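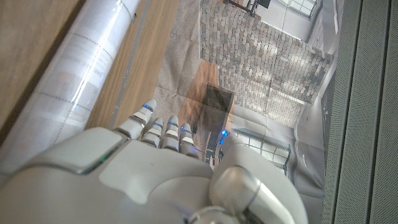
Beryl Staniforth would like the mat left down for longer than a morning at a time, as the fold creases don't drop out when it goes straight back on the shelf. Kieran Furnival agrees, and asks whether we could roll it from now on and stop folding it.

Print this page | E-mail this page

Dimside Room Layout Project
Progress report to the Oakley fund, March 21, 2022

The large printed mat is in use at Ernosthorpe. It shows a room from above at an angle, with a brick wall, a wooden floor, gray carpet and windows. People planning a move lay it out and talk through where their own furniture will go. The creases show across the print but it can still be read.

Clear plastic sheet has been bought to go over the mat so that people can mark positions without writing on the print. We keep it rolled. Jeltis supplied it and has quoted for a second length, which we have not ordered.

Spending to date is $2,040, almost all of it on printing. The plastic came to $95. We have held 3 sessions, and 29 people have signed the attendance sheets. Lurdes Carrilho has the sheets if you need copies.

Two things are behind. The second mat, with a kitchen on it, is waiting for artwork. Mahmoud Hamdy has asked the printer for a heavier backing and we don't have the price yet. The written guide for session leaders is in draft and needs another read.

We ask the fund to let us move what is left in the travel line to storage, to pay for a cardboard tube long enough for both mats and a wall rack to hold it. No extra money is requested.

Denise Whitlock
Dimside

E-mail this page to a colleague | Printer-friendly version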